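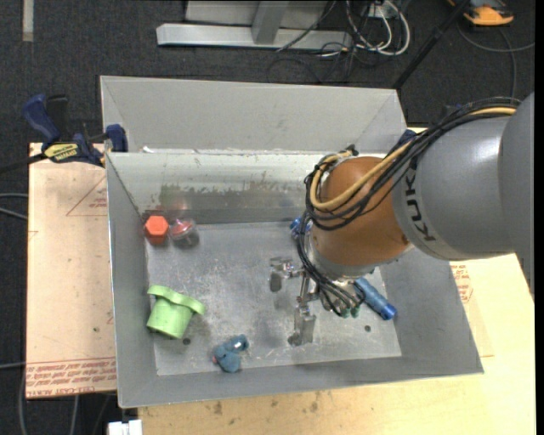
Clube de Crítica e Exposições Naltine

Saí da mostra do Nassoro Obura, no espaço Bidimum, com uma irritação que ainda não passou. Fui duas vezes (a primeira em abril, a segunda agora em agosto de 2018) e, nas duas, a mesma coisa: textos de parede enormes, cheios de nota de rodapé, e as gravuras lá no cantinho, quase pedindo desculpa!

Olha, eu gosto de texto de parede. Leio todos, até o fim, com os pés doendo. Mas quando o curador me explica que aquele azul é luto, eu só vejo luto, e perco o azul. A série Kaewkla, que ocupa três salas, sofre demais com isso. São gravuras meio tortas, engraçadas até, e o catálogo insiste em tratá-las como tese de doutorado.

Vão me dizer que o público precisa de contexto. Precisa, às vezes. No Nurnis, ano passado, deram uma folhinha na entrada e pronto, quem queria lia, quem não queria guardava no bolso. Vi gente parada na frente de um quadro por um tempão, discutindo alto, discordando da tia. Queria mais disso e menos parede escrita.

A mostra fica até o fim do mês, e eu recomendo começar pela última sala.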